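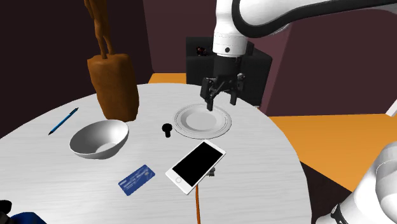 Ticket 201: Order labels printing with delivery address missing

Status: Closed
Opened: 27/11/2020
Opened by: Pouran Farahani, Flollora dispatch
Assigned to: Esmaeil Nazari
Software: Hundska order manager, label module
Priority: High

Problem as reported

Labels for the morning run are coming out with the customer name and the order number but no street address. The suburb and postcode print fine. It started with the first batch today. Yesterday's labels were normal. I have turned the printer off and on, changed the roll and logged out of Hundska and back in. Same result each time. The drivers leave at 10 and I am writing addresses by hand at the moment.

Log

Esmaeil: Can you open one of the affected orders and tell me if the street address shows on screen? Also, is it every label or only some of them?

Pouran: Address shows on screen. It's most labels but not all. The florist shop accounts are fine, the home deliveries are not.

Esmaeil: Thanks. That points to the template and away from the printer. Shop accounts use the trade label and home deliveries use the standard one. For this morning, please go to Settings, Labels, and set the default to Trade. It will print an ABN line at the bottom that you don't need, but the address should be there.

Pouran: Done. Address is back. The ABN line is blank so it doesn't matter. Reprints are sorted by run on the round table with the grey top, so could Kadri please not put the trade orders there as well until the vans have gone.

Kadri Kuusk: Noted, will use the bench.

Esmaeil: I've compared the standard template with the backup copy. The address field in the current one is called street_1 and Hundska is sending street_line_1. The template was saved last night under Behrouz's login. Behrouz, did you change anything?

Behrouz Ranjbar: I made the logo smaller and moved the barcode up. I didn't touch the address. I did get a message on opening it saying the template was in an old format and would be converted, and I clicked OK.

Esmaeil: That would be it. The converter has its own list of field names and swaps in the old one. I've restored the backup and redone the logo and barcode by hand. Pouran, please set the default back to Standard and print 2 labels, one with a unit number if you have one.

Pouran: First one is good. The unit one prints the unit number but the end of the street name drops off the right side.

Esmaeil: The address box was set narrow in the backup too, so long addresses were probably being clipped before today. I've widened it to 700 in the template and turned on wrapping. Please try the same order again.

Pouran: Prints over two lines now, all readable. The scanner picks up the barcode as well.

Yasaman Daneshvar: Do we need to recheck anything that went out yesterday?

Esmaeil: No, the template was saved after the last van had left. Roughly 10 labels from this morning had the fault and Pouran has reprinted all of them.

Cause

Standard label template was converted on opening and the address field was renamed. A narrow address box was a second, older fault.

Fix

Backup template restored, logo and barcode changes reapplied, address box widened. Default label set back to Standard.

Follow-up

Template editing limited to Esmaeil and Yasaman for now - anyone else, please log a ticket. If the conversion message comes up again, click Cancel. The trade template still has the old box width and will be changed in January with the new Bakhtiari account labels.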